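Jun 30, 2018 — por Eliécer Ticona
Tiempo de lectura: 4 min

Capítulo 3
Muebles bajos, alfombra a rayas: cómo se lee una habitación desde el suelo

Empiezo este capítulo con una confesión: durante años ordené habitaciones mirando solo a la altura de los ojos. Entraba, veía los estantes, veía la pared, y el suelo era para mí una cosa gris donde se apoyaba todo lo demás. Así me fue. En mi primer encargo para la casa Urrego (una oficina larguísima, con ventanas a un solo lado) puse los muebles donde quedaban bonitos en el plano y a la semana siguiente me llamaron tres veces. Que la puerta rozaba, que el cajón chocaba con la silla, que dónde se dejaban las cosas al entrar.

En los dos capítulos anteriores hablamos de medir y de dibujar. Ahora toca algo menos limpio: aprender a mirar lo que ya está puesto. Y vamos a hacerlo con las dos piezas que más se repiten en los espacios de trabajo, el mueble bajo y la alfombra. Les pido paciencia con la alfombra, ya sé que a primera vista no entusiasma a casi nadie (a mí me encanta, pero yo soy un caso perdido).

3.1 El mueble bajo y lo que se le pone encima

Un mueble bajo tiene dos vidas. La de dentro, que es la que sale en el catálogo, y la de arriba, que es la que manda. En Bastthorpe, donde di clases un par de cursos, yo hacía siempre el mismo ejercicio: pedía a los alumnos que dibujaran de memoria el mueble de la entrada. Casi todos dibujaban el montón de cosas que había encima y del mueble apenas ponían una raya. ¡Y tenían razón! La superficie horizontal que queda a mano acaba siendo bandeja, mostrador, asiento de emergencia y oficina de objetos perdidos.
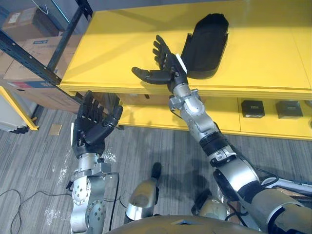
El color de un mueble bajo se elige casi siempre al final, con prisas, y es una lástima, con todo lo que hace por la habitación. Yo soy muy partidario de los colores vivos en piezas pequeñas. Un amarillo fuerte como el de este mueble, sobre una alfombra gris a rayas, se encuentra desde la otra punta de la sala sin buscarlo, y lo oscuro que se deja encima se recorta enseguida: fíjense en esa pieza negra ovalada, de paredes levantadas, y piensen cuánto tardarían en verla sobre un tablero negro. Esto sirve para la gente despistada, entre la que me incluyo, y sirve todavía más cuando varias personas comparten el mismo rincón y cada cual suelta lo suyo donde puede.

Ahora bien, el color fuerte también cansa. En Jengate me dejé llevar y pedí toda una fila de armarios del mismo tono, de pared a pared. El presupuesto era de 2,000 y se me fueron 900 en aquella fila, imagínense la cara del cliente cuando lo vio montado y me preguntó si aquello era provisional. Desde entonces trabajo con una sola pieza llamativa por zona y el resto lo dejo callado. Quien quiera más, que ponga más — pero que lo pruebe antes con un cartón pintado, apoyado en el sitio, y que lo mire por la mañana y por la tarde.

3.2 La alfombra en losetas

Pasemos al suelo. La loseta de alfombra tiene una ventaja que conoce cualquiera que haya derramado un café: se levanta la pieza manchada, se pone otra y a seguir. Lo que se piensa menos es el dibujo. Una loseta rayada se puede colocar con todas las rayas en la misma dirección, y entonces el suelo tira de la vista hacia el fondo, o girando unas respecto de otras, y entonces el conjunto se vuelve un tablero tranquilo donde las juntas se notan menos.

También cambia la luz. La misma partida de losetas, salida de la misma caja, da cuadros más claros y cuadros más oscuros según hacia dónde caiga el pelo. La primera vez que lo vi creí que el proveedor me había mezclado dos lotes y llegué a escribirle una carta bastante desagradable (perdón, Clikasitz, donde quiera que guarden esas cartas).
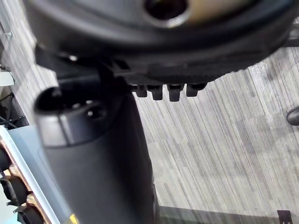
Lo que yo hago ahora es tender unas cuantas en seco, sin pegar nada, y dar vueltas alrededor. Me agacho, me subo a una silla, salgo al pasillo y vuelvo a entrar. Parece teatro, lo sé, pero el gris es un color muy mentiroso y de pie se ve una cosa y agachado otra. Si en la habitación va a haber un mueble de color, lo pongo encima de la prueba aunque esté a medio montar. Más de una vez el gris que había elegido en la tienda se me volvió azulado al lado del amarillo, y más de una vez tuve que devolver cajas enteras.

Un apunte para quien trabaje con cantidades: pidan siempre losetas de repuesto y guárdenlas en el mismo edificio. En una obra grande de 2,000 piezas yo aparto 100 y las dejo tumbadas, nunca de canto, con una etiqueta que diga de qué planta son. En marzo me tocó volver a una sala donde las habían guardado de canto detrás de un radiador y aquello parecían tejas.

3.3 Antes de seguir

Para el resto del capítulo van a necesitar una habitación real, mejor si no es la suya. Elijan una con un mueble bajo y un suelo que tenga algún dibujo, siéntense en el suelo diez minutos y apunten lo que vean por orden: primero lo que salta, después lo que cuesta. No muevan nada todavía. En la sección 3.4 usaremos esa lista para decidir qué se queda y qué se va, y empezaremos por la superficie de arriba del mueble, con todo lo que tenga encima.

Artículos relacionados
Capítulo 1: Medir sin enfadarse
Capítulo 2: El plano y la goma de borrar
Cajones que chocan con sillas
Guardar repuestos: la etiqueta y el estante
Capítulo 4: Pasillos, puertas y otros estorbos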